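Frequently asked questions about evening language classes

Sotovbridge Language Rooms

General

What do you teach?

Spanish, Italian, German, Welsh, Portuguese and Japanese, all for adults. We taught Danish for two terms and would like to again, but it needs six people who want to learn Danish at the same hour, and so far they have come along singly.

I did French at school and remember only the way to the swimming pool. Am I a beginner?

Sadly we don't run French, so the swimming pool will have to wait. The same question comes up with German, though (there it is usually the railway station), and the answer is that you are probably what we call a rusty beginner. You'll be bored by week one of Beginners and lost by week three of Lower Intermediate. Take the placement chat and we'll put you in Beginners Two, which was set up for exactly your sort.

What is the placement chat?

Ten minutes on the phone with a tutor, who starts with easy questions and makes them harder until you go quiet. Going quiet is how it ends for everybody. You don't need to revise, and people who revise tend to be placed too high and then ring us in October asking to be moved down.

Can I be moved down?

Up, down or sideways, until the end of the fourth week. After that the groups have usually settled and the tutors get attached.

Am I too old?

No. Adults are worse than small children at picking up an accent and a good deal better at understanding why a verb has changed its ending. Small children have also been practising all day long for years with unpaid staff, which we can't offer at these prices.

Classes and levels

How long is a course?

A full course is 40 hours of class time, spread over two terms. Each class is two hours with a tea break in the middle. The tea break is in the language you're learning from the second term onwards, so choose your biscuits while you still can.

Will I be fluent at the end of it?

After one course you'll be able to introduce yourself, order a meal, ask for directions, follow the first half of the directions, and complain about the weather in the present tense. Fluent is a slippery word. We have students in their sixth year who say they aren't, and students in their sixth week who say they are.

How many words will I know?

The Beginners course book has 1568 words in the list at the back. We expect you to be able to use 300 of them without stopping to think by the end of your first term, and to recognise a fair few more when somebody else says them. Recognising always runs ahead of using. It is the same in English: most people can read "perspicacious" and very few have ever said it to a neighbour.

Do you teach grammar?

We do. Some schools promise you'll absorb it naturally, and perhaps you will, given a few years and a host family. We'd sooner tell you what the past tense is. Tutors keep the technical terms down, but you'll meet "noun", "verb" and "agreement" in the first month, and anybody doing German should be prepared to meet the dative.

Why does a table have a gender?

It hasn't, as far as the table is concerned. Gender in this sense is a way of sorting nouns into groups, and the group decides what the words around the noun look like. In Spanish there are two groups and in German three. There are patterns, which we teach, and exceptions, which we apologise for. The German word for "girl" is neuter because of its ending, and we would rather get that conversation over with now than lose half an hour of week two to it.

Is Japanese harder than Spanish?

For an English speaker, yes, mostly on account of the writing. There are two sets of sound signs, which you can learn in a few weeks, and then the characters, which you can't. The spoken side is kinder than its reputation. There's no gender, no plural to speak of, and the verbs don't care who is doing the action. The vocabulary is where the time goes, as so little of it looks like anything you already know.

Is Welsh worth learning if I don't live in Wales?

We're not going to tell you what's worth doing with your evenings. Our Welsh group is a mixture of people with grandparents, people with caravans, and people who like the sound of it. Be aware that the first letter of a word can change depending on what comes before it, so looking things up in a dictionary takes some detective work at the start.

Can I take two languages at once?

You can, and we'll take both fees. Please don't make it Spanish and Italian. They are so alike that you'll end up with one language, fully understood by neither country. Spanish and Japanese go together perfectly well.

Homework and materials

Is there homework?

A little, every week. Half an hour is plenty, and three lots of ten minutes is better than one lot of thirty. The tutors know when it was done in the car park. So do you.

Which books do I need?

The Grovar course book for your level, and nothing else. The workbook that goes with it is optional. Second-hand copies are fine as long as they are the current edition, and as long as the previous owner didn't fill in the answers in ink. If they did, check whether they were any good before copying.

Do I need an app?

Only if you like them. A good many students use Zeltton for going over vocabulary on the bus, and it does that job well. It won't hold a conversation with you or notice that you've been pronouncing something wrongly since the spring. If you have built up a streak of 323 days, well done, but we'd still like you to take the placement chat.

How do I remember new words?

Write them in a short phrase, never alone. "A blue sock" teaches you the sock, the colour, where the colour goes and whether it changes to match. "Sock" teaches you sock. Then say the phrase out loud a day later, and again a few days after that. Labels stuck round the house work nicely for about a week, at which point you stop seeing them and so does the cat.
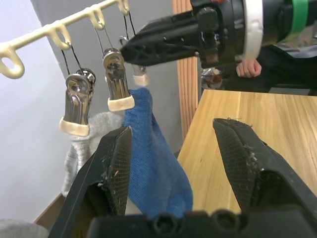 Should I use a bilingual dictionary or a single-language one?

A bilingual dictionary is the better choice for your first two years. After that, try looking a word up in the language itself first and fall back on the English when the definition contains three more words you don't know. Pocket editions leave out the sample sentences, so buy the bigger size if you have the shelf for it.

Should I watch films with the subtitles on?

Start with English subtitles and enjoy the film. Next time, put the subtitles in the language being spoken, so that you can see where one word stops and another starts. Turning them off altogether can wait. Crime dramas are good for question forms and very bad for small talk.

Booking and practical matters

Where are the classes?

Upstairs in Landry House, behind the library in Sotovbridge. The door on the street is stiff and people often assume it's locked. Push it as if you mean it. There is a lift, and the ground-floor room can be used for any class if stairs or lifts are a difficulty. Tell us when you book.

What time do they start?

At 7 p.m., apart from Japanese, which starts at 6.30 p.m. and has never explained itself.

What if I miss a class?

Your tutor will email the notes and the homework. One missed class is easily mended. Three in a row is harder, and we suggest a catch-up hour, which costs the same as a single class. We can't refund evenings you didn't come to, though we do enjoy the reasons.

Can I try a class before paying?

Yes, the first evening of any Beginners course is open to all. Come along, sit where you like and decide afterwards. You will be asked your name in a foreign language, and you'll be told how to answer first.

Do I get a certificate?

If you attend most of the course you'll get a certificate of attendance on fairly nice paper. It isn't a qualification. For outside exams, speak to your tutor early in the second term so there's time to go through past papers and get used to the listening test, where everyone seems to be talking in a railway station.

How do I book?

By the form on the Courses page, by phone in office hours, or in person at the desk on the first floor of Landry House. Booking closes when a group reaches twelve. If yours is full, ask to go on the waiting list, as places often come up after the second week, when the homework has been handed back.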